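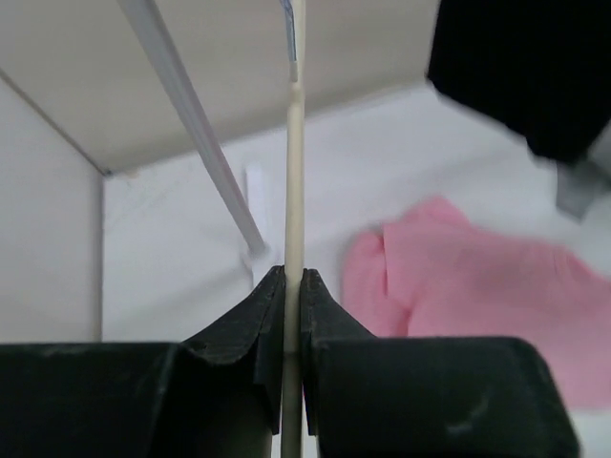

About Pisterow Music School

Pisterow Music School teaches piano, violin, cello, guitar and voice to children and adults. We have been in the same building on Warkitz Street for 30 years. Before that the building was a dental clinic, and a few of the older students still call the waiting area by its old name.

We began with two piano rooms and a shared kitchen. There are now seven teaching rooms, an ensemble room on the ground floor and a small recital space upstairs that seats 91. The upright in Room 2 is the original school piano. It is tuned every February and August along with the others.

Who we teach

Most of our students are between six and 17. Adult enrolments have grown and now fill nearly all of our weekday morning times. You do not need to read music to start, and you do not need to own an instrument. Violins and cellos can be hired from the front desk by the term, in all sizes from one-eighth up. Piano students will need something to practise on at home within the first month. A digital piano with weighted keys is fine for the early grades.

We take beginners at the start of each term and transferring students at any time a place is open. Students coming from another teacher are asked to bring whatever they are working on now, finished or not.

How lessons work

Private lessons run for half an hour, 45 minutes or an hour. The teacher will suggest a length after the first lesson. Parents of children under eight are asked to sit in. Parents of older children are welcome to, or they can wait downstairs, where there is tea and a fairly unreliable wireless connection.

Every student plays in at least one informal concert a year. These are held in the recital space in the late afternoon and last less than an hour. Exams are optional. Some of our teachers prepare students for them regularly and others prefer not to, so please tell us when you enrol if exams matter to you.

Ensembles

The Iven Strings is our junior string group, open to anyone who can play a two-octave scale and count rests. It rehearses at 4:30 and is free for enrolled students. The senior chamber program is by audition. There is also an adult guitar group, which has kept more or less the same members for years and would like some new ones.

The Đặng Library

Our sheet music library was given to the school by the Đặng family, who ran a music shop near the river until it closed. The collection came to us in fruit boxes and took two summers to catalogue. It holds 765 titles, mostly piano and violin, with a good shelf of duets and a smaller one of Vietnamese song arrangements. Students may borrow three items at a time for one term. Please use pencil only, and rub out your fingerings before you bring a book back.

Fees and missed lessons

Fees are invoiced by the term and include library borrowing and ensemble membership for juniors. Families with more than one child enrolled receive a discount on the second and later enrolments. We need 24 hours' notice to reschedule a lesson — after that the fee stands, though teachers will usually try to find another time if the student is sick.

Visiting us

The office is open from 2:00 to 6:30 on teaching days. Street parking is limited after school, and the lane behind the building belongs to the bakery, so please keep it clear. The side entrance has a ramp and leads to the ensemble room and Rooms 1 to 3. If you need a ground-floor lesson, let the office know and we will arrange it.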